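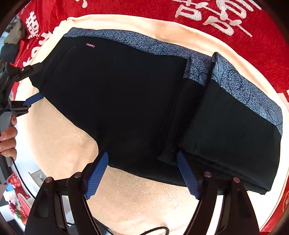
Black trousers on the blankets with the handheld grippers in close. The blue ribbed pads are the part I've been fussing over. Photo: Liette Marchand

Plikano grippers get new pads and a proper Monday routine

Posted 21st December by Colton Leclerc, Troltville workshop

Quick one before everybody disappears for the holidays! The Plikano handheld grippers are back on the folding bench after a day in pieces, and I'm happy to say they both close straight again. If you were in the Grewal building last week you probably heard me muttering at them.

What we had was a pad problem that looked like a sensor problem. Liette Li was folding trousers and kept losing the hem on the way over. She'd close the fingers, lift, and the cloth would slide out of one side (always the same side, which should have been my clue). I spent most of a morning on the cable and the connector, swapped in a spare cable, put the old one back, and got nowhere. Then Boyang Hou walked by, ran his thumb over the pads and said, "These are bald." He was right. The ribs on one pad had worn nearly flat at the tip, and on dark smooth fabric there was nothing left to grab with.

So I pulled the log. That set of pads had done 1777 folds. The sheet we got from Sinodeck with the kit doesn't give a number for when to change them, it just says "inspect regularly," and I guess our regularly was not very regular. We're going to change them a good bit sooner from now on and see if the trouble stays away.

Changing the pads is easy enough. Open the fingers all the way, warm the pad a little with your hand, peel from the tip down, wipe the seat clean and let it dry before the new one goes on. Please do both pads on a gripper together! I tried one new and one old just to see, and the cloth twisted every single time. The new ones feel a bit sticky for the first batch of folds, so run a few towels through before you go near anything you care about.

While I had everything apart I went through the finger linkages too. One of the pivots was stiff with lint, which I suppose is what you get when you spend all fall on fleece and plush. I brushed it out, wiped down the bars and put the tiniest drop of dry lube on each joint. Don't use the oil in the yellow can. It creeps, it ends up on the pads, and then it ends up on somebody's trousers (sorry, Darlene). A soft toothbrush gets into the long opening between the bars better than anything in the actual toolbox, and I've left one in the drawer with tape on the handle.

Setup goes like this now. Both grippers on the bench, cables laid out with some slack toward you, then open and close each one all the way before you tell the software anything. The zero gets set with the fingers shut on nothing. We'd been setting it with a scrap of fabric in between, a habit going back to August that I'm pretty sure I started, and it made the closing readings come out different from one day to the next. The whole business, wipe-down included, took me 37 minutes the first time. Darlene Petrenko did it on Friday in much less, so it's getting better.

About the cables: they're still the thing I like least. They loop over the near edge of the blanket, and when you reach across for the far end of a garment they drag along behind. Darlene wants an overhead hook. I want longer cables. We have the money for one of those, and a hook is cheaper, so I think I know how that ends. Until then, check the loop before you reach, and never pull a gripper back by the cord.

A full set of spare pads came to $138 with shipping, and they're in the gray cabinet, second shelf. If you take a pair, write it on the card. The old ones go in the jar by the sink for now, as Boyang wants to measure the wear before we throw them out.

Liette Li got straight back to it this morning with the black trousers, the pair with the shell pattern down the side, and I hung around for a while to watch. They're a good test for us, smooth and dark, the kind of fabric we'd been dropping. I've asked her to write down any slip, even a small one, with the gripper and the side it happened on.

The bench is open again from today. Wipe-down and zero check are every Monday before the first fold, and I'll do the next one myself. Come by if you want to learn it, and bring your own coffee, the machine on our floor is still broken.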